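Pundlow Parts Recovery: progress report for February
Prepared by Annelies Gruber for the Sindero fund

Work this month went mainly into the sorting bench for salvaged control parts. The belt, the bins and the marked-out area are all in place, and push buttons are the first type of part we have taken on. They come to us out of old machine panels, mixed by cap color and with their terminals still on. We had 118 of them in stock at the start of the month.
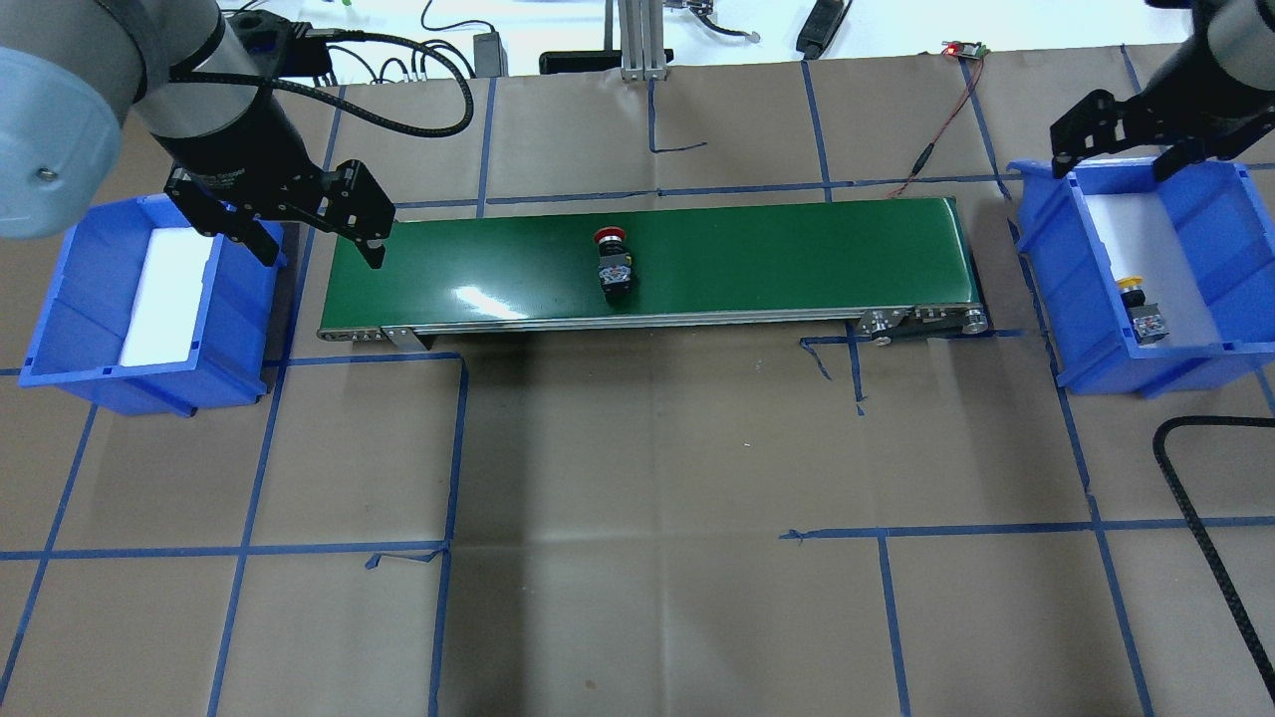
What happens to buttons with damaged terminals?
They are set aside for Seon-mi Bang, who tests the contacts and decides if the block can be replaced or if the whole part goes to scrap.

By the end of the month 49 buttons had been cleaned, tested and put on the shelf list. This is behind plan. Testing takes longer than we allowed for, mostly because the older contact blocks have to be opened by hand. Seon-mi has written a shorter test sheet and we started using it on Monday of the last week.

Red and yellow caps are now kept in separate stock. Herath, who take most of our finished parts, asked for this – they were re-sorting every delivery themselves. 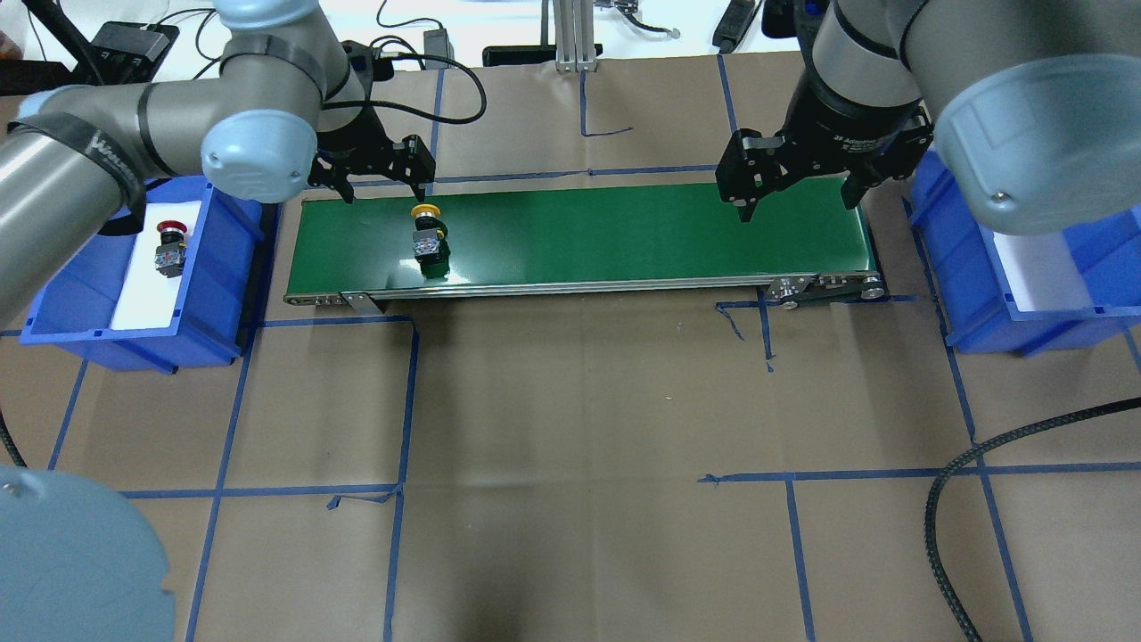

The shelf list has also changed. Each entry now gives the cap color, the number of contacts and the test result, and the old handwritten cards have been typed up. Two shelves in the Pirnavau store still have to be relabeled.

Spending on the bench stands at roughly 3000 out of the equipment line. Shelf labels and replacement contact blocks are still to be ordered, and 28 blocks should cover the buttons now waiting. We are not asking for any change to the budget.

Next month we plan to finish the remaining buttons and begin on selector switches. We would like to agree a new target for tested parts before then, as the present one was set before we knew how long the older blocks would take.
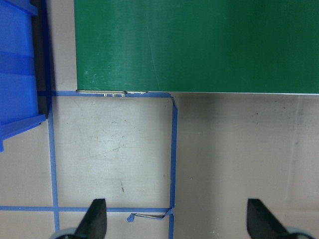 Sorting area, with blue tape floor markings and one of the bins at left.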